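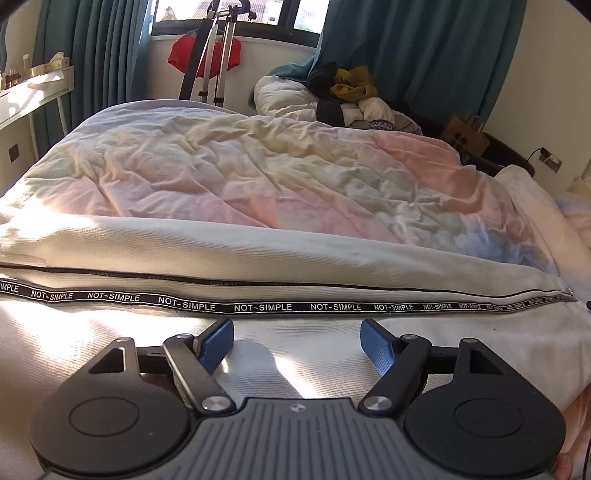
Danilo Cruzado
Bedding and soft goods bench, Skora

5/16/21

Bedroom trial, mattress covers. Came in on a Sunday to get the sun, as Eglė wanted the covers looked at in daylight before anybody signs anything. Fine. I still think most of what we call a cover problem is a bed-making problem.

The cover with the NOT-SIMPLE zipper tape is on the bed now. White, ribbed, the lettering printed over and over along the tape in white on black. I don't see what the lettering does for the person sleeping on it. Benjie says it makes the zipper easy to find. So would the zipper. There is fainter printing by the zipper line too, and it reads upside down from where I stand at the bed. Could be the cover is on backward, could be made that way. Divina to check against the other one before we write it up as a fault.

The ribbing looks good in hard sun. That proves little. Everything white looks good in hard sun, and I'd want to see it again under the ceiling light at night, with the teal curtains shut.

On the claim that one person can get the cover off and back on in 114 seconds: whose 114 seconds? The note from Huang doesn't say what size mattress, whether the bed was against a wall, or whether the bedding was already off. Ours has a duvet on it, a pillow, the white comforter bundled at the head end, and clothes heaped on top of that (the mustard thing, the navy thing, the cream one). A real bed has all this on it. If the clock starts after somebody has cleared the lot, say so on the sheet.

Dexter wants the bed stripped and styled before we time anything. I'm against it. People take a cover off when the room looks like this one. I would leave the clothes where they are and count moving them as part of the job. If he insists, run it both ways and keep the two columns apart.

Steps I'd write down, so we all do the same thing:

Clothes to the garment rack by the window, if they fit next to the red one. Otherwise the desk, but the desk is mostly little bottles and I don't trust it.
Comforter, pillow and duvet off the bed.
Find the pull and run the zipper all the way open.
Cover off, shaken once, back on, zipped.
Bedding back, no smoothing.

Stop the clock there. Smoothing the duvet is vanity and Benjie does it every time.

Also not convinced by 950 open-and-close cycles as a pass mark for the zipper. Avden's sheet gives it as if it were plenty. Most people open that zipper a few times a year at best, so the number of cycles matters less to me than what happens when you yank it around a corner with one hand. Nobody's sheet covers corners. I'd do 7 bad pulls on each one and look at the tape stitching after.

Open: Eglė to ask Huang for the mattress size. Divina on the upside-down printing. Night look at the ribbing, me. Rest can wait for June.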